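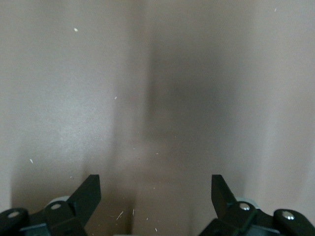

Thursday, October — shellac day

Started at 7:40, before the heat came on in the building, and I'm glad I did. The shop was cool and still, which is exactly how I like it for mixing. The dewaxed flakes from Trakholm finally arrived and they are gorgeous. Pale straw color, thin as fish scales, and they snap when you bend them. The last bag we had from the other supplier was so old the flakes had fused into a lump at the bottom, and I spent half of September wondering why nothing would dry. Fresh flakes! What a difference.

Weighed the whole delivery on the big scale: 838 g with the bag. I've written that on the label with a grease pencil so we can tell how fast we go through it.

Mixing

Made three jars. All of them went together the same way, ground flakes first, then alcohol on top, lid on loosely, swirl every time I walked past.

Jar A: one-pound cut, the new Trakholm flakes.
Jar B: two-pound cut, same flakes.
Jar C: two-pound cut, the amber seedlac we've had in the cupboard since spring.

I ground the flakes in the old coffee mill and they dissolved much faster than whole ones. A and B were clear of lumps by lunch. C is still sulking. There's a layer of grit and bug leg at the bottom, as expected with seedlac, and I'll run it through a paint filter tomorrow and then again through a piece of old T-shirt. The color of C is something else, though. Hold the jar up to the window and it's like tea with the sun in it.

Note for Valeriano: the alcohol can with the dented shoulder is the old one. Please don't use it for mixing. It has been opened so many times that it must have pulled in a lot of water from the air, and I'd like to keep it for cleaning brushes only. I've put tape across the lid.

Test boards

Six boards, all cut from the same length of mahogany, sanded to 220 and then wiped down. I numbered them on the back with a pencil. Boards 1 and 2 get Jar A, boards 3 and 4 get Jar B, and 5 and 6 wait for Jar C.
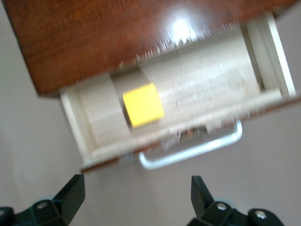
The first coat on board 1 went on with a rubber, wool core inside linen, charged until it left a damp print on the back of my hand and no more. Long straight strokes with the grain, gliding on and off the ends like a plane landing. I always forget how quick it is. By the time I got to the far edge of board 2, board 1 was ready to be touched again. Kyriaki came in around the third pass and said it already looked like a piano, which is generous, but I'll take it.

Board 3 is where I got greedy. The two-pound cut feels so rich under the pad that you want to keep going, and I went back over a stripe that had started to grab. It dragged, of course. There is now a ridge right through the best figure on the board. I'm leaving it there for now. I want to see how well it levels with a bit of alcohol in the pad after a night's rest, and it'll be useful to show Lihua when she starts on her music stand.

Board 4 I did with a brush for comparison, the soft squirrel mop. Very nice! Fewer passes, a thicker film, slight brush marks at the start of each stroke. If you tip the brush out against the inside of the jar and start an inch in from the end, the marks nearly vanish.

Oil

Used one drop of oil on the sole of the rubber for boards 1 and 2, none on 3. That may be part of the dragging on 3, though I think impatience was most of it. Dionysis swears by walnut oil. We only had mineral oil, and it worked fine, with the usual faint rainbow haze that has to be spirited off at the end. I'd love to try both side by side. Dionysis, if you read this, bring the bottle.

Humidity

The dial by the sink said 83 percent at 2:15, after the rain blew in. I stopped bodying up right there. Sure enough, the corner of board 2 that I'd just gone over had a milky bloom the size of a coin. It cleared after half an hour near the radiator (it was running by then), and you'd never find it now. Still, I don't want to do a whole tabletop in that weather. New rule for myself: look at the dial before I charge the pad.

Chrysanthi asked whether we could put the dehumidifier from the storeroom in the finishing corner. Yes please. It's noisy, but I'd happily listen to it all day if it meant no more bloom.

Pumice

This was the fun part of the afternoon. I'd never properly filled grain with pumice before, only read about it in the Triantafyllou notes, the photocopied ones with coffee on them. The idea is that a pinch of 4F pumice on the surface, worked in tight circles with a nearly dry pad of alcohol, cuts a little wood dust and packs it into the pores along with a trace of shellac. I tried it on an offcut.

For the first ten minutes nothing seemed to happen. The pad made a lovely dry whispering sound and the wood looked exactly the same. Then all at once, low to the light, half the pores were gone. I went and got everybody. It looked like someone had poured glass over that end of the board, and there was barely any finish on it.

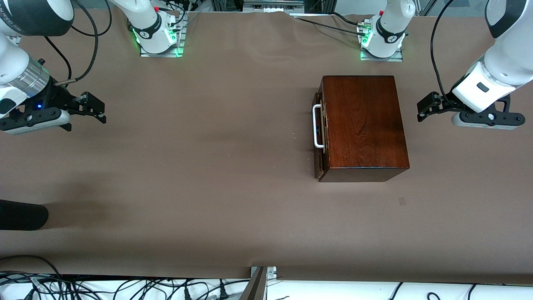 What I'd change: less pumice, much less. I had a pale gray speck left in a few of the deeper pores, and that comes from dumping on more powder than the shellac can turn clear. The notes say to tap it from a little cloth bag and I used my fingers. I'll sew a bag tonight. Also a coarser cloth on the outside of the pad — the old linen wore through at the fold and I had to rewrap twice.

Waxing off

I had a go with the Diltisel paste wax on last month's sample, the one that has been curing on the high shelf. 0000 steel wool, wax, light pressure with the grain, wait, buff. It takes the shine down to a low glow that I like more every time I see it. Lihua prefers full gloss. We held the two halves side by side at the window and neither of us budged.

For tomorrow

Filter Jar C, twice.
Level the ridge on board 3 and write down how long it takes.
Second session on 1 and 2, only if the dial is below 60.
Order more linen and a small bag of wool from Brolstead.
Mix dates on all three jars. I forgot to do A.

Boards 1 and 2 should sit for 10 days after the last session before anyone puts wax on them. They're on the rack by the door with a sheet of paper on the front. Please don't touch them, even though you'll want to. Kyriaki, I mean you.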